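ATA DA REUNIÃO ORDINÁRIA DO CONSELHO DE MORADORES DO CONJUNTO RURUS

Mês de referência: março
Início: 19h04
Local: salão do térreo, bloco 4

1. Abertura e verificação de quórum

Verificada a presença de 26 unidades, entre titulares e representantes com procuração, a presidência declarou instalada a reunião em segunda convocação. Foi dispensada a leitura da ata anterior, distribuída previamente por correio eletrônico, e aprovada sem emendas, com uma abstenção. Os trabalhos foram presididos por Syahrul Kusuma.

2. Horário de uso da lavanderia coletiva

A presidência relatou o recebimento de reclamações escritas sobre o funcionamento das máquinas após as 22h, em especial nos apartamentos situados acima da lavanderia. Propôs-se o encerramento às 21h30, com início do último ciclo até as 20h30. Em contraproposta, moradores que trabalham em turnos solicitaram a abertura antecipada, às 6h. As duas medidas foram postas em votação conjunta e aprovadas por maioria. O novo horário passa a vigorar no mês seguinte e será afixado na porta da lavanderia e nos elevadores.

3. Contrato de manutenção

Foram apresentadas duas propostas para a manutenção das lavadoras e secadoras. A empresa Ikside ofereceu visitas bimestrais, com peças cobradas à parte. A empresa Mac Carthaigh ofereceu visitas mensais, com substituição de correias e filtros incluída, pelo valor anual de R$ 4.000. Questionou-se o prazo de atendimento em caso de vazamento, ponto em que a proposta da Ikside é omissa. Aprovada a contratação da Mac Carthaigh pelo período de um ano, devendo a minuta ser submetida ao conselho fiscal antes da assinatura. Registrou-se voto contrário da unidade 70, por entender que deveria ter sido colhida uma terceira proposta.

4. Roupas esquecidas

Constatado o acúmulo de peças sem identificação nas prateleiras, deliberou-se o seguinte: as peças deixadas nas máquinas após o término do ciclo poderão ser retiradas pelo usuário seguinte e colocadas na prateleira de espera; decorridos quinze dias, serão recolhidas ao depósito do bloco 2; decorridos mais trinta dias sem reclamação, serão encaminhadas à Associação Gorora. Ficam excluídos os documentos e objetos de valor encontrados em bolsos, que devem ser entregues na portaria mediante recibo.

Houve pedido para que roupas de cama tivessem prazo maior. O pedido foi rejeitado – a maioria considerou que prazos distintos dificultariam o controle.

5. Fichas e pagamento

Informou-se que o estoque de fichas metálicas é suficiente apenas até o fim do semestre. A adoção de cartão recarregável foi debatida, sem deliberação. A administração apresentará na próxima reunião um levantamento de custos, incluída a adaptação das máquinas mais antigas.

6. Assuntos gerais

a) Solicitada a troca da borracha da porta da secadora junto à janela. Encaminhado à manutenção.
b) Solicitada a proibição de tingimento de tecidos nas lavadoras. Aprovada por unanimidade, com inclusão no regimento interno.
c) Reiterado que o varal da cobertura não se destina a tapetes.

7. Encerramento

Nada mais havendo a tratar, a reunião foi encerrada às 20h50, lavrando-se a presente ata, que permanecerá aberta a manifestações dos condôminos por dez dias.

Anexo e manifestações recebidas 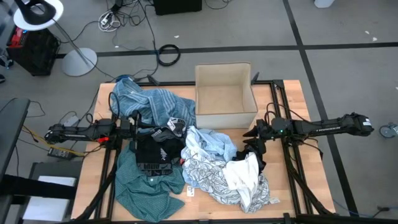

Syahrul Kusuma solicitou que constasse, quanto ao item 4, que o prazo de quinze dias deve ser contado a partir da data anotada na etiqueta da prateleira, e que as peças já acumuladas antes da reunião recebam etiqueta nova, com contagem iniciada na entrada em vigor da regra.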